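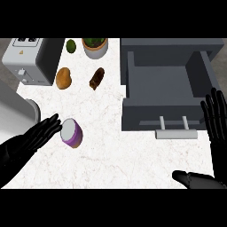

Brekard 86 bread proving cloth and board set

Posted in August by Murray Wihongi
Filed under: Baking kit > Proving & shaping > Linen

We've been using the Brekard 86 in our own kitchen since the spring and I'm very happy to have it on the site at last. It's a heavy flax cloth with a beech flipping board, made for people who bake long loaves at home and are tired of tea towels that stick, slide and shed fluff into the crust.

The cloth is 86 cm long and 70 cm wide, so folded into pleats it takes four baguettes or three fat bâtards with room to spare. The weave is tight and a bit stiff when new, which you want - the pleats stand up by themselves and the dough goes up instead of out. Ours has softened a little after a few months, but it still holds a fold beautifully (I did an 80 per cent hydration dough on it last week and it barely sagged!).

The board is 13 cm wide with one long edge planed thin, so it slips under the dough without dragging. I was ready to call it a gimmick. Then I went back to using a bit of stiff card for one bake, dented two baguettes and got the board out of the drawer again.

Cloth: unbleached flax, hemmed on all four sides
Cloth size: 86 x 70 cm
Board: beech, oiled, 13 cm wide
In the box: cloth, board, cotton storage bag, care card

Looking after it

Rub rye or rice flour well into the cloth before the first bake, and go over it again each time for the first month. After use, hang it up until it's bone dry, then shake it out of doors and brush off anything left. Please don't put it in the washing machine. If you have to wash it, use cold water and no soap, and expect to start again with the flour. The board just wants a wipe and a drop of food-safe oil now and then.

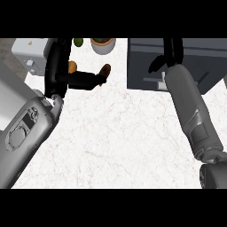
Marble with faint brown and beige veining.

Which size?

Kavbridge, who weave the cloth, also do a narrow version for small ovens. We'll stock that one if enough of you ask. If you have the older Pirihi cloth you don't need to replace it, but the Brekard board works with it very nicely and we sell the board separately.

Orders placed before 2 pm go out the same afternoon.

Comments

floury_jen: Had mine three weeks. Stiff as anything out of the bag but the pleats really do stay up. Is rice flour ok on its own or should I mix it?

Murray Wihongi: On its own is fine, Jen. I go half and half with plain white, mostly to make the bag last longer.

T. Okell: Bought the board only, to go with my Pirihi cloth. Lovely thin edge. Mine needed a second coat of oil.

batchbaker: Another vote for the narrow one please, my oven is tiny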